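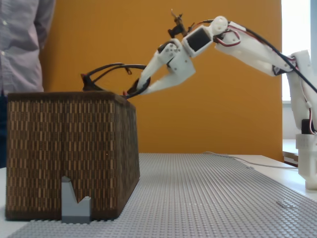
I finally got to the open day at Windari in November, after missing it 2 years running, and I'm so glad I went! Windari packs and ships gift orders for small shops, and the Villaseñor building (the old one by the rail line, park around back) is where they've been bringing in robot arms on the packing side.

The woman who took our group around has worked the benches since before any of that. She told us she used to close up 348 orders on a busy shift, all by hand, and go home with her wrists on fire. Now the arms do a lot of the repeat reaching and she spends most of her day checking orders and sorting out the weird ones. She likes it better, mostly. What she misses is the talking, because the benches got spread farther apart and you have to walk over if you want a chat.

I asked about jobs (somebody had to). Same crew as before, she said, but the evening shift now ends at 9 and a few people weren't happy about losing the late pay. Fair enough! The training was 2 weeks, paid, and a couple of the older packers took to it faster than the new hires.

Best part for me was the break room, where they've pinned up everyone's complaints about the Lorus software with little check marks next to the fixed ones. Plenty still unchecked. Coffee was free, the cookies were gone by 11, and I'd go again.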